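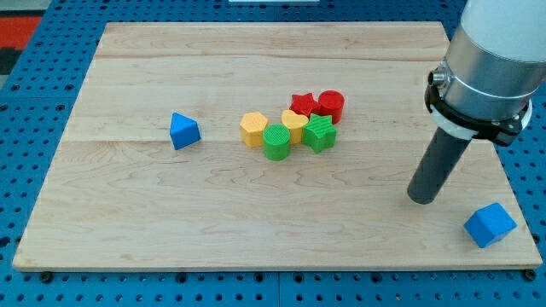
Home » Kitchen » Laundry » Garage » Odds & Ends

Filed under: Kitchen Care, Wood & Boards

My board was so dry last winter that it had gone fuzzy. You know that feeling when you wipe a wooden board down and it grabs at the sponge? That. I'd been ignoring it for months, and then I cut a melon on it and the melon tasted like onion, and that was the end of ignoring it.

So here's everything I do now, in no particular order, and I've done it enough times to have opinions.

Get the smell out first. Coarse salt and half a lemon, cut side down, scrub it around like you're mad at it. Let the mess sit while you drink a cup of coffee, then scrape it off into the sink and rinse quick. For garlic I go twice. Baking soda works too, mixed with a little water into a paste, but I like the lemon better and I usually have a sad half of one in the fridge door anyway.

Wash both sides. Even if you only used one! If you wet the top and leave the bottom dry, the top swells up and the whole thing starts to cup, and then it rocks when you chop, and a rocking board with a sharp knife on it is no fun at all. Hot water, a drop of dish soap, a quick rinse, towel it off, and stand it on its edge so the air can get to both faces. I lean mine against the backsplash overnight. Never the dishwasher. My first good board went through the dishwasher once and came out in two pieces, right down a glue seam.

If it does cup a little, don't toss it. Lay it hump side up on a damp towel on the counter and leave it alone for a day. Mine went flat again (mostly — there's still a corner that clicks if you lean on it).

Sanding. This is where people get nervous and there's really no need. If the board is smooth but just dull, skip this part. If it's fuzzy or has deep knife marks, start with 80 grit, go to 120, then finish with 220. Always along the grain. I do it outside in June when I can, with the board on an old towel, and it takes me 40 minutes if I'm listening to something good. When you think you're done, wipe it with a wet rag and let it dry all the way. It'll feel rough again, which is the grain standing up, so give it one more light pass with the 220 and it'll stay smooth after that.

Now oil. Food grade mineral oil from the drugstore is fine. Please don't use olive oil or whatever you cook with, it goes sticky and then it smells like old crayons. I pour a puddle in the middle, push it around with my hand, do the edges and especially the end grain, which drinks like crazy, and then leave it for 20 minutes. Wipe, flip, do the other side. A really thirsty board wants three or four rounds. After that once a month is plenty, or whenever water stops beading up on it.

I follow the oil with a wax. The one I use is Pendach, a little tin from the hardware store near me, mostly beeswax, and I've tried the Skonon one too, which is cheaper and a bit harder to spread when the kitchen is cold. Set the tin in a bowl of warm water first and you'll be much happier. Rub it on thin, let it haze over, buff it with an old T-shirt. Spread that shirt out flat outside to dry afterward, don't ball it up in the trash.

A few leftovers that didn't fit anywhere:

Wet paper towel under the board keeps it from sliding.

Beets. Salt and lemon right away or just learn to love pink.

Keep one side for onions and garlic and the other for fruit and bread. I burned a tiny dot in the corner of the onion side with a wood burning pen so I can tell which is which.

Rolling pins and wooden spoons like the same oil, so do them while your hands are already greasy. I line mine up on newspaper and leave them until morning.

Next up I'm tackling the butcher block by the stove, and it has a scorch ring from a pot, so if you've gotten one of those out without taking off half the wood, please tell me how in the comments.

70 comments | 3,000 shares | Save for later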